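Notebooks > Botha workshop > Folding and storage > Shirts

Sunday, April 19, 2020

Shirts, finally! I've been putting these off for weeks in favour of towels, which are easy and make you feel clever. A shirt is a much better puzzle. It has a stiff end and a floppy end, it has two arms that want to be somewhere else, and the row of buttons down the middle pulls everything slightly off true. I had a lovely day with it and want to get it all down before I forget which fold was which.

For anyone picking this up cold: we're writing the folding pages for the Bavura drawers. The drawers are shallow, so the finished parcel has to stand up on its long edge without a neighbour leaning on it. T-shirts do this already (see the T-shirt pages, nothing has changed there). Collared shirts are the gap.

Starting position

I went round and round on whether to begin face up or face down. The usual advice is buttons done up, face down, and I can see why, the sleeves come across the back and the front ends up smooth on the outside. But you do have to button it first. I tried buttoning the top one only, then top and bottom, then every other one. Top, third and bottom is plenty for a soft cotton. With only the top one done the fronts slide apart as soon as you bring the hem up, and you get a sort of fan at the bottom that no amount of patting gets rid of.

Note for the page: say "lay it flat, then smooth from the collar towards the hem". I had "smooth it out" in the draft and Tumaini Mollel wrote in the margin "which way?" and she's quite right, it makes a huge difference. Smoothing up from the hem just pushes a roll of spare cloth under the collar and it stays there.

Checks

This was the best discovery of the day. Use a checked shirt for learning! The lines tell you everything. If the sides have come in evenly, the lines down the body run parallel with the folded edge, and if they haven't you can see it from across the room. On a plain shirt I was guessing, and my guesses were poor. I went back to a plain one after an hour on checks and was noticeably better at it, so perhaps the eye learns the width and keeps it.

The big bold checks are better for this than the fine ones. A fine gingham goes swimmy after a while, especially under the strip light, and I had to go and look out of the window.

One warning, the checks don't always run straight with the cloth. One of the shirts from the Prutholm bag has a pattern that drifts sideways as it goes down, so if you follow the line faithfully you get a very neat parallelogram. I was baffled by that for three folds in a row. Worth a sentence on the page, something like "if the pattern wanders, trust the side seam".

The sleeves

Three ways tried:

a) Straight down the body. Quick, but it makes a ridge along both edges, and the parcel won't stand. It leans.

b) Across the back, one over the other. Flat at the edges, thick in the middle. Stands well, looks a bit like it has swallowed something.

c) Across and then turned down at the elbow, so the cuff points at the hem. My favourite by a mile. It takes a moment longer and the turn has to be a proper sharp one, but the thickness is spread out and the thing stands up like a book.

I'm going to recommend (c) and give (b) as the fallback for short arms and tired people. Short-sleeved shirts don't need any of this, just tuck the sleeves flat when the sides come in.

The collar

Still not happy. The collar end is where all the trouble collects. When you take hold of a shirt by the shoulders and put it down, the lower half goes where you want it and the top half arrives afterwards in a heap. You then have to open that heap out, and by the time you've done it the lower half has shifted. I found it helps to set the collar first and leave it completely alone, and do every correction from the hem end. Putting a small weight on the yoke helps as well (I used the pincushion) but I don't want to tell people to go and find a weight.

Also, collars differ more than I'd expected. The stiff ones hold the whole parcel open at the top and look very smart in the drawer. The soft ones fold over on themselves, and then you can't tell from above which shirt you're looking at, so half the point of standing them up has gone. Could we show a soft collar turned inwards so the placket is what you see? Try it next time.

Thirds or halves

Body up in thirds for the Bavura, no question. Halves is too tall and the drawer catches. I did try a quarter fold for the deep drawer in the Brestden chest and it was perfectly good, so perhaps a line saying "in a deeper drawer, stop one fold earlier". The open shelf at the end of the room is 600 mm deep and takes shirts lying flat in two rows, but then you're back to piles, and the bottom one never gets worn.

Baskets

Small digression, but it belongs somewhere. I've been dropping finished parcels into a plastic basket between the bench and the drawers, and the slotted sort is much kinder than the solid tubs. You can see how far down the parcels have slumped and nudge them up again from outside with a finger! They do slump. If the basket is more than half full of standing shirts they hold each other, and if it's less than half full the whole lot lies down. So: fill it or don't use it. Toys and odd bits should have a basket of their own. I had them sharing on Friday and a corner of something went straight through the middle of a very good fold.

Surface

Slippery is nice for the sleeves and horrible for the body. The wool blanket on the ironing table holds the cloth so firmly that you can't shift it to correct anything. A smooth hard top is the better choice overall, I think, provided it's been wiped. Fluff from the towels shows up on everything dark.

Clear the surface first, too. I know this is obvious. I had a heap of other clothes waiting next to the one I was doing and I kept catching a sleeve under it, then pulling, then starting again. The page ought to say how much room you need, which is more than you'd think, because the arms go out before they come in. Full sleeve span plus a bit for your elbows.

Things to sort out

- Redraw step 4, the elbow turn. The present drawing looks like someone waving.
- Ask Tumaini if the Prutholm bag has any more large sizes. Everything I did today was medium or small and I'd like to know if the thirds hold up on a big one.
- Flannel! Haven't touched it. It'll be thicker, it'll grip itself, and I suspect (b) is hopeless with it.
- Job sheet 2921 still says "shirts, as T-shirts". Cross that out.
- Check the word "placket" with somebody who doesn't sew.

I'd planned to stop at lunch and ended up folding until the light went. There's a real pleasure in it when the hem comes up and lands square. Next session I want to do the messy version properly, starting from a shirt that's been dropped any old how, since that's how they come out of the wash at my house, and the page is no use if it only works on one that's flat already.

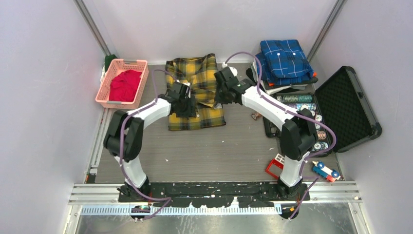 So the first line of the page may have to be about finding the collar. Get that to the top, pull the two fronts apart, let the sleeves fall outwards, and only then start smoothing. I'll write it up that way and try it on the flannel.

Last updated: May 2020

Recent entries
Towels, large and small
T-shirts: standing fold, second draft
Socks, and why I've stopped rolling them
Brestden chest: drawer depths
Labels for the open shelf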